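Home | Browse | Data | Guides | Contact

Filed under: Household surveys, Sleep and bedding

Irkidley Summer Bedding Survey: README

Version 1.2, maintained by Jozef Dijkstra and Luuk Willems

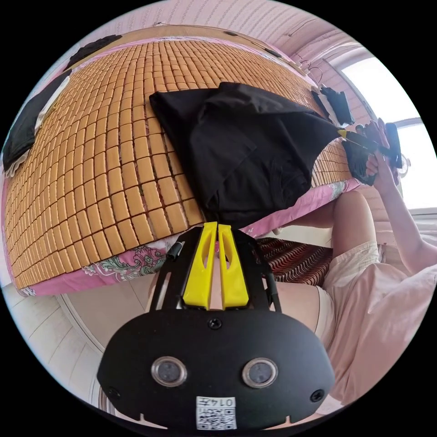 The survey asks people what they sleep on in hot weather and how they look after it. It covers cotton sheets, linen, tile mats, grass mats, and a catch-all "other" group. The answers were collected by mail and by a web form in the town of Irkidley and the neighboring district of Claeys.

**Files**

- `households.csv`: one row per household
- `bedding.csv`: one row per item of bedding, linked by `hh_id`
- `nights.csv`: one row per diary night
- `codes.txt`: meaning of every coded value
- `CHANGES.txt`: corrections between versions

All tables are UTF-8, comma separated, with a header row. Empty cells mean the question was skipped. The value `-9` means the person answered "don't know." Earlier versions mixed the two up in the `wash_temp` column, so please do not use version 1.0 for anything about washing.

**How the answers were collected**

Each household got a four-page form and a sleep diary. The diary ran for 60 nights. People wrote down what was on the bed, whether a window was open, whether a fan was used, and how well they slept on a scale from 1 to 5. Diaries were typed in by hand at the Enard office and checked a second time by someone else.

Room temperature was taken from a small dial thermometer we mailed with the form. These are cheap and not very exact. We compared a batch of them in one room before mailing and threw out the ones that were clearly off. Treat the `room_f` column as good enough to sort warm nights from cool ones, and not much more.

**Main columns in bedding.csv**

| Column | Meaning |
|---|---|
| `item_id` | Item number within the household |
| `type` | Sheet, mat, pad, or other |
| `material` | As written by the owner, lower case |
| `age_years` | Age of the item, whole years |
| `care` | Wipe, hand wash, machine wash, air only |
| `storage` | Rolled, folded, flat, or left on the bed |
| `repair` | Yes or no |

`material` was left in the owner's own words. You will find "bamboo," "bambo," and "bamboo I think" in there. We made a cleaned column, `material_std`, but it lumps bamboo and rattan together where the owner was unsure. If the difference matters to you, go back to the original wording.

`storage` refers to the cold months. Several people with mats wrote that they keep them rolled under the bed with a dry cloth inside. Those comments are in the `notes` column.

**Known problems**

1. Nearly 90 diary nights in Claeys have the wrong date. The order is right but the dates are shifted by a day. They are flagged with `date_ok = 0`.
2. Renters are underrepresented. Most of the replies came from people who own their homes.
3. The fan question did not say whether ceiling fans count. Some people clearly thought they did.
4. Households with two beds sometimes filled in a single diary for both. We kept these and marked them `shared_diary = 1`.

**Reading the files**

The tables open in any spreadsheet program. Watch out for `hh_id`, which starts with zeros that spreadsheets like to remove. Import it as text. The scripts we used for the summary tables were written for Premine and are in the `scripts` folder. They have not been tested with anything else.

**Terms of use**

Free to use for teaching and research. Please name the survey and the version number. Do not try to work out who the households are. Street names and phone numbers were taken out of the notes, but if you find one we missed, tell us and we will fix it in the next version.

Corrections go to Luuk Willems. Questions about the diary form go to Jozef Dijkstra. The next update is planned for March.

Last changed: Mon 10 February

Print this page | E-mail this page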